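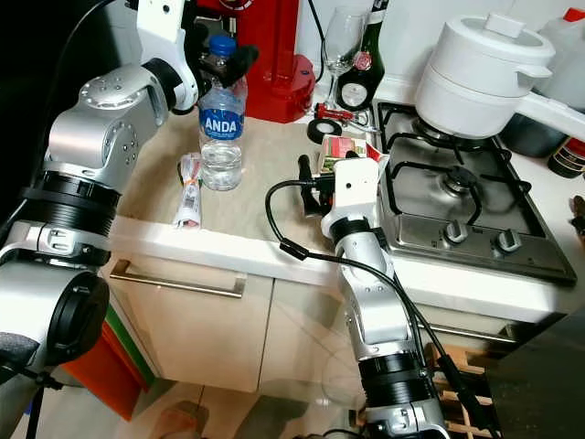

Rirnon is looking for people to pick apart the rules that are supposed to keep robot arms safe in home kitchens. We have read a good many of these rules by now, and most were plainly written by someone picturing a factory floor with a yellow line painted around the machine. Kitchens don't have yellow lines. They have a wine glass standing near a corkscrew, a steamer pot on the rear burner with its long handle sticking out, and a cable looping over the edge of the counter. Ask a typical checklist what the clear distance around the arm should be in a spot like that and you get a number that would put the arm in the hallway.

The work is a paid review panel for the second draft of the Baird Guide, our house rules for two-armed work on counters and near stoves. The first draft ran to 125 rules. We think a lot of them are padding. We would like that tested by people who have no stake in keeping them.

What you would do

Read the draft before you come in. Then spend 2 days at our Stalten site watching arms work at a counter, rulebook in hand, and mark each rule as usable, vague or useless. "Keep the work area tidy" is a fair sample of the vague kind. Tidy by whose standard, and who checks? You will also be asked to write at least one rule we missed. Glass, cable runs and reach across a gas hob are all thinly covered at present.

You will not be asked to praise anything, and you will not be filmed for publicity.

Who should apply

People who have run, repaired or worked beside robot arms. Also line cooks, home care workers, appliance fitters and anyone who has had to follow a safety manual they didn't believe in. A degree is fine but earns no extra points. Please don't apply if you sell robots or certify them for a living.

We have places for 20 people. Sessions run in August and start at 8:30 a.m.

Pay

$1,750 for the full panel, reading time included. Travel is paid on top, against receipts. If you leave after the first day you get half. Kovance, which pays for the panel, sees the marked-up draft at the same time you do and has no right to change it. That is in the contract, and you should read the contract.

How to apply

Send one page. Tell us about a safety rule you were made to follow that did no good, and what you would have put in its place. Skip the cover letter. If your page says you are passionate about the future of automation, we will probably stop there.

Everyone who applies gets an answer, including a plain no.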